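Hestlow discussion list
Posted by Teresa Piątek, 2023-12-21

Re: statutory interpretation and the shed bylaw

Junhao Jin wrote:
> I think the strata's reading is fair enough. The bylaw says "structures"
> and a garden shed is a structure. Bansal went the same way and the tribunal
> was happy with it. Can't we just accept the plain meaning and move on?

Junhao,

I've read Bansal twice now and I don't think it says what you want it to say.
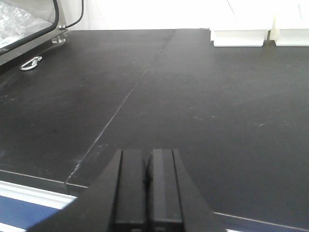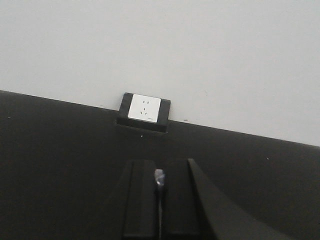

Paragraph 40 is the only part that deals with the word "structures", and the member there had a definitions clause to work from. Ours has none. We have a heading, a list (carports, pergolas, awnings) and then "other structures". Every item on the list is attached to a building. My shed sits on four pavers and I could move it with a trolley and a patient neighbour.

You'll say Gustus goes the other way. Maybe. I could only find the summary, and a summary isn't reasons. If you have the full decision please send it, page numbers and all.

I'm also not convinced by the July notice. It claims power to fine me $400, but the bylaw it cites caps the penalty at $373. Which is it? A body that insists on plain meaning for the word "structures" could try it on its own numbers.

As for the $1,774 in "legal costs" on my levy statement, I'd like to see the invoice before I believe any lawyer looked at this. Does anyone on the list know whether Datness, the managing agent, has charged other owners the same way?

Teresa

Contact the list owner | Copyright remains with individual posters | Back to top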